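Keron Collection Site Inspection: Mouth Swab Relationship Testing
Checklist with inspector comments, May review
Inspector: Raghavendra Pinto
Site contact: Ajith D'Souza

1. Photo identification checked for every adult tested.
Met. Copies are attached to the consent forms and are easy to read.

2. Consent form signed before the swab is opened.
Met. One form had the date written in the wrong box. It was corrected and initialed during the visit.

3. Gloves changed between donors.
Met.

4. Swab kits within their use-by date.
Partly met. The cabinet holds 200 kits. A box of 30 on the lower shelf had passed its date. The box has been sealed and marked for return to Dendura.

5. Swabs air dried and placed in paper envelopes.
Met. Plastic bags must not be used at any time.

6. Donor name, date and collector initials on each envelope.
Not met. Collector initials were missing from 3 envelopes. See action A.

7. Samples stored in the locked drawer until courier pickup.
Met. The key log is complete. Last pickup is at 4:30 p.m.

8. Hand washing sink and sharps container clear of supplies.
Met. Paper towels should be moved to the wall holder. 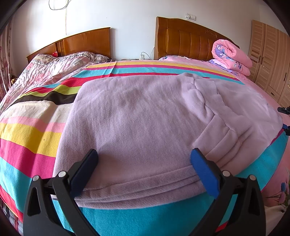 May a parent collect the swab from a child at this site?
Only the trained collector may take the swab, but the parent may hold the child during collection.

Action A: All collectors to repeat the labeling module. Site contact to send signed records to the Nair office.
Action B: Expired kits to be removed from the stock list.

Result: Approved with two actions open.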